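Plesby Butcher-Block Benchtop
Gillutent Kitchens > Benchtops > Timber

Supplied by: Piras
Colour: Light natural
Page updated: 2 Apr 2026

Overview

The Plesby is a light timber butcher-block benchtop for home kitchens, laundries and staff kitchenettes. It comes as a plain slab for islands and straight runs, or with a cut-out made at our workshop for a sink or cooktop. It suits a stainless steel double-bowl sink with a tall arched tap, and most people who order it for a sink run put it with white or plain crockery and leave the rest of the bench clear enough to work on.

This is the same top we used to list as the Umby Light. The timber and the finish haven't changed. The edge profile has – the Umby had a rounded front edge and the Plesby is square with a small bevel. If you are matching a Plesby to an existing Umby, send us a photo of the end of your old top before ordering. 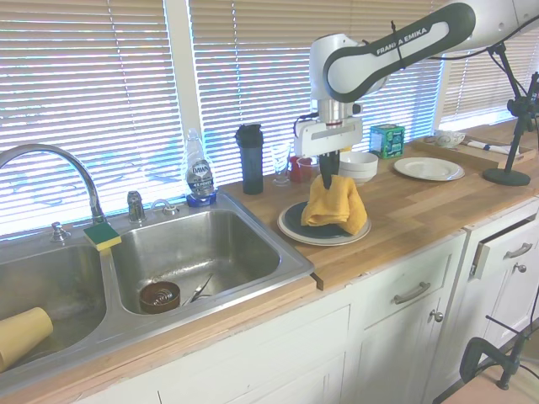

Sizes and cut-outs

Standard depth is 800 mm, which leaves room behind a sink for the tap, a bottle of dish soap and a soap pump if you use one. Shallower tops are cut down from the standard depth at the same price, and the offcut is yours if you ask for it at the time of ordering. We don't keep offcuts after dispatch.

Lengths are cut to order. Any run too long for one slab is supplied in two pieces with a factory-machined butt join and connecting bolts. Please don't plan a join through a sink cut-out. Keep it at least 102 mm clear of the opening on either side.

Sink cut-outs are made from the manufacturer's paper template or from the sink itself. We don't cut from dimensions written in an email. Tap holes are drilled at the same time, so tell us if you have a separate handle, a pull-out sprayer or a filter tap, and mark the centre of each hole on the template. Cut edges are sealed in the workshop. Any hole your plumber drills later has to be sealed on site before the tap goes in.

Colour and grain

The Plesby is sold as Light natural only. Expect pale tan through to caramel, with lighter and darker bands in the same top. On some boards the grain is close to straight and on others it runs in long waves. We lay boards out by eye before gluing and try to keep the strongest contrasts apart, but we can't supply a top to match a particular sample or photo.

Joins between boards are sanded flush. How much you notice them depends on the light and on how far the grain direction changes from one board to the next. Pale timber changes colour with exposure to daylight, so move trays, stands and chopping boards now and then in the first few months, particularly under a window.
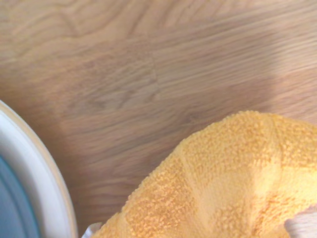
Light timber surface with wavy grain and a faint join; white-rimmed dish at lower left.

Using it every day

Plates, bowls and glasses can sit straight on the surface. Wipe up water when you see it, and pay most attention to the strip along the front of the sink and the area around the base of the tap. A well-wrung cloth and a little ordinary dish soap is all it needs. Dry it afterwards with a second cloth or a tea towel.

Don't leave a soaking cloth bunched up on the timber overnight. Hang it over the tap or the edge of the sink. The same goes for sponges, steel wool and anything made of bare iron, which can leave a black mark. Coffee, beetroot, turmeric and red wine will stain if they are allowed to dry.

Use a trivet under anything off the cooktop or out of the oven. Cutting directly on the Plesby will mark it. Some owners don't mind and sand it back every couple of years, but scratches from knives are not covered by the warranty.

Oiling

Every top leaves the workshop with two coats of food-safe oil on all faces, including the underside. Give the upper face another coat after installation and again each November, or sooner if drops of water no longer bead. Spread the oil thinly along the grain, wait 16 minutes, then wipe off everything that hasn't soaked in. Keep the bench out of use until the next morning. Lay oily rags flat outside to dry before you bin them, as they can catch fire if left in a heap.

Light scratches and rings can be sanded by hand with fine paper, working with the grain, and re-oiled. Sand a wider area than the mark itself or you will end up with a shallow dip.

Installation

Leave the top flat in the room where it will be fitted for at least two days, still in its wrap, with battens underneath. Fix it to the cabinets through slotted brackets so the timber can move with the seasons. Do not glue it down, and do not screw it tight through round holes. Brackets and screws are included with every order. Silicone for the wall joint is not.

If there is a dishwasher under the bench, fit the foil vapour barrier strip supplied. It goes on the underside above the door, shiny side down.

Delivery and warranty

Tops are delivered on edge, to the kerb. Two people are needed to carry anything longer than a short laundry run. Check for damage before you sign and write any marks on the docket.

The Plesby carries a 2 year warranty against splitting, delamination and faulty joins. It doesn't cover water damage around unsealed holes, burns, stains or colour change.

For templates and cut-out questions, ask for Evaristo Fontana in the workshop. Orders and delivery bookings go through Şengül Kozan at the front desk. Timber samples can be posted anywhere in Australia, and we ask that you send them back.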